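Papel pintado Hirvonen, modelo de hojas grandes

Compré tres rollos en octubre para el pasillo, a 41 euros cada uno. El fondo es beige, con hojas marrones y gris azulado y ramitas de bayas. El tono coincide con el del catálogo.

Se encola la pared, no el papel, y eso ahorra bastante lío. El dibujo casa bien si se corta con margen – yo dejé 8 cm por tira y me sobró poco. Las juntas casi no se notan de lejos.
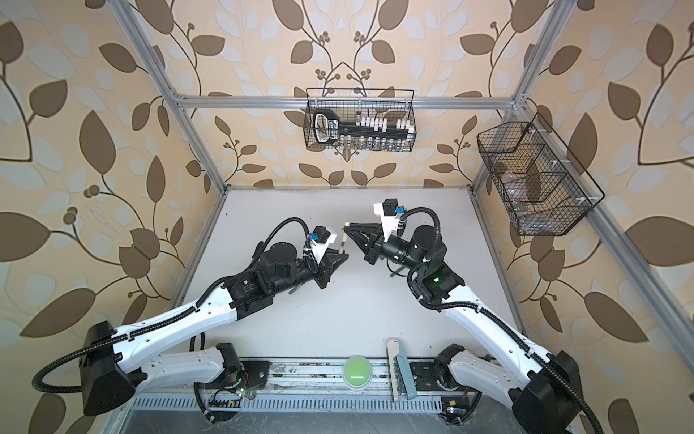

Floarea Onu comenta que a ella las juntas se le abrieron en invierno, encima del radiador, y que tuvo que repasarlas con cola Jument. En mi pasillo no hay radiador, así que no puedo comparar.

Lo peor es la limpieza. Un paño húmedo vale para el polvo, pero la grasa no sale. Para una cocina buscaría un vinílico.

Gasté 133 euros con la cola incluida. Le pongo un notable.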